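Werkstattbuch Furkine - Kühlschrank Teeküche
Samstag, 16. März 2019
Lesezeit: 2 Minuten

Drucken | Per E-Mail senden

Kleiner schwarzer Kühlschrank am Fliesenboden neu belegt. Thermostat auf Stufe 2, Fühler hinten, Anzeige 6 °C nach Stillstand über Nacht. Dichtung mit Seifenwasser abgewischt, liegt umlaufend an. Flaschen stehen aufrecht im oberen Bereich, die braune Glasflasche links darunter. Die flache runde Schale mit dem goldfarbenen Rand bleibt unten.

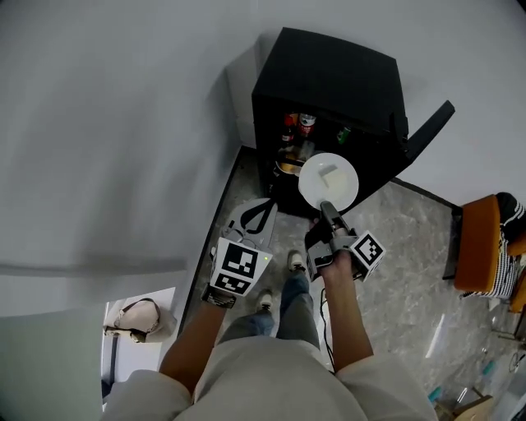 Offene Teller bitte erst abdecken, dann einstellen. Brot und Kuchen trocknen sonst an der Oberfläche aus - gemessen an einer Scheibe von letzter Woche, deutlicher Gewichtsverlust. Tür schlägt nach rechts auf, Schwenkbereich freihalten. Abstand zur Wand nicht verringern, Wärmeabgabe hinten.

Offen: Ersatzrost bei Plitetti anfragen, Tiefe vorher nachmessen. Abtauen wieder im Oktober.

B. Strebel

Kommentare (3)

Harries: Welche Stufe war vorher eingestellt?

Brigitta Strebel: 4. Unten hinten Eisansatz.

Harries: Danke. Rost messe ich am Montag aus.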